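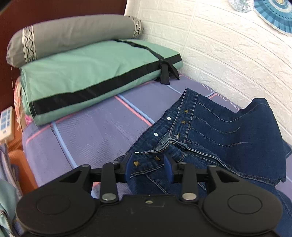
Old Churches Should Not Charge at the Door
23 February 2025

The church of Saint Anne in Pisia is a late medieval parish church with a single nave, a brick tower and a painted wooden ceiling. It stands on the market square and has been in use for 600 years. Since last August, visitors have had to buy a ticket to go inside, except during Mass. I think this is a mistake, and I think the towns now looking at Pisia as a model should choose something else.

The case for the ticket is easy to state. The roof needs work, the tower has been closed since a piece of cornice came down, and the parish is small. Pisia has 3449 residents, and most of them do not attend. The people who fill the building in summer are day visitors on their way to the lakes. They wear down the floor and use the lights, and many of them used to leave without putting anything in the box. Asking them to pay looks fair.

It would be fair if the church were a museum. Some churches are, and there is nothing wrong with that. The old abbey at Irska has had no congregation for generations. It has a shop and a ticket window, and people know what they are paying for. Saint Anne's is still a parish church. It has baptisms, funerals and a weekday Mass in the side chapel. A person who walks in at two in the afternoon may be a tourist, or may have come to sit for ten minutes after a visit to the hospital across the square. The ticket desk is inside the porch, so both kinds of visitor meet it first.

The parish says that anyone who wants to pray can enter free. I believe them. But it means a person has to tell a stranger at a desk that they have come to pray, and then go where they are pointed. Many people will not do that. Some are shy, and some are not sure themselves why they came in. A free entrance that has to be asked for is used mostly by people who already know the rules, and those are the regular members of the parish.
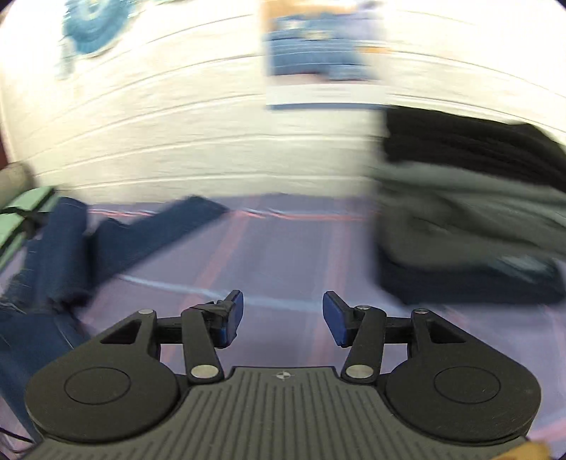 Gilang Rahman wrote to me after I raised this last fall and said I was being unfair to the parish. His view is that a locked church is worse than a ticketed one, that the desk is the only reason Saint Anne's is open on weekday afternoons at all, and that people who object to the fee have usually never had to read a quote from a roofer.

The point about opening hours is a good one. Before the desk, the church was often shut between the morning Mass and the evening. Someone has to be in the building, and a paid attendant is one way to manage that. My answer is that the attendant and the ticket are separate things. A person can sit in the porch, sell guidebooks, answer questions and keep an eye on the side altars without standing between the visitor and the nave.

The church in Plokar works this way. It is about the same age as Saint Anne's and has a better organ. Entry is free. The tower is not – you pay to climb its 268 steps, and the money goes to the building fund. There is also a charge for guided tours and for groups that book ahead. Bus companies are used to paying for things and do not seem to mind. The nave is open to everyone, and there is a card reader next to the donation box with a suggested amount already set.

I do not know whether Plokar takes in as much as Pisia does. The two parishes do not publish figures in the same form, and the Pisia scheme has only had one summer. It may well be that the ticket raises more. I would still prefer the Plokar system, and I would ask the town council to make up part of the difference. The square, the cafes and the two hotels all depend on that tower. It is on the town's letterhead. At present the council pays for the floodlights and nothing else.

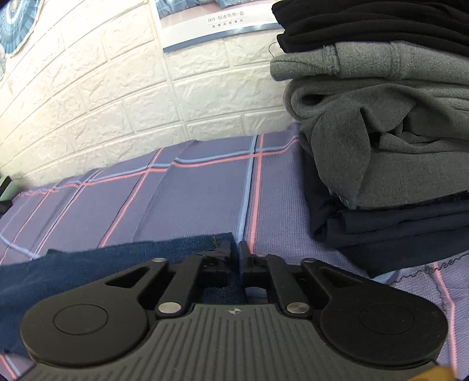 Navy blue cloth on a purple plaid sheet.

The same question is now coming up in Eren, where the church is smaller and the ceiling is in poor condition. The plan there is for a ticket from the start, with the desk built into a new glass screen behind the west door. A screen like that is expensive and hard to remove. Once it is in, the parish will be committed to the fee for as long as it takes to pay for the glass, and probably longer.

Over 80 people have signed a letter asking for the screen to be put off for a year. I am one of them. The letter does not ask for the repairs to be delayed, and it does not say that visitors should give nothing. It asks the parish to try a paid tour, a card reader and an open door for one full season first, and to publish what comes in. If the money falls short, the ticket can be discussed again with the accounts on the table.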